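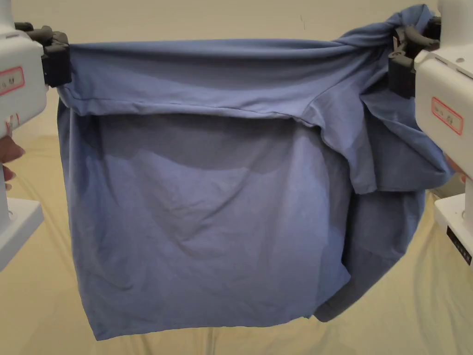

Can a robot do my laundry yet? Your questions answered

By Piret Stankevičius
August 26, 2022

Print this page | E-mail this to a friend

Since we ran our piece on household machines in May, readers have sent in 683 questions, a good many of them about ironing. These are the ones that came up most, with the ironing ones boiled down to a single entry.

Can a robot fold a T-shirt?

Sometimes. Two arms can grip a shirt by its top corners and hold it up over a table, and to anyone who works in the field that is a fair achievement. To anyone who has a family it is the first half-second of the job. The team at Drudine let me watch their pair for an afternoon. They managed 14 shirts I would have put in a drawer and 19 I would have put back in the basket.

Why is cloth so hard?

A mug is the same shape wherever you put it. A shirt has a new shape every time you touch it, and most of those shapes hide the bit you need. One corner comes up clean, the other comes up in a knot with a sleeve hanging off it, and the machine has to work out whether that lump is a shoulder or a hem. You do this without looking, while listening to the radio.

How long does it take?

On a good run at Drudine, four minutes a shirt. Rimantas Rozīte, who runs their testing, would like me to add that it used to be 15. Consider it added.

Could I just leave it to get on with things while I'm out?

No. Every machine I have seen doing this sort of work had at least one person within arm's reach of it, and usually a second one making tea. Allow for their wages when you work out the savings.

What about socks?

Please don't ask them about socks.

Is the dishwasher any easier?

Loading plates is further along than folding, as plates at least keep still. Poltari has an arm that fills a bottom rack quite nicely, provided the plates are all alike and have been set out for it in a row. It does not scrape. Cutlery is "on the list", and has been each time I've rung.

Are shops and factories doing any better?

Yes, mostly by making the job duller. At the Mägi warehouse the machines move boxes of one size from one belt to another and do it all night. Returned clothes still go to people at a long table, who shake each item out, fold it and bag it before I have finished writing the question down.

When can I buy one?

Hemow is taking names for a folding machine, though it won't give a price or a date. I put my name down. I also bought a new ironing board – the old one had started to lean.

And the ironing?

No.

Print this page | E-mail this to a friend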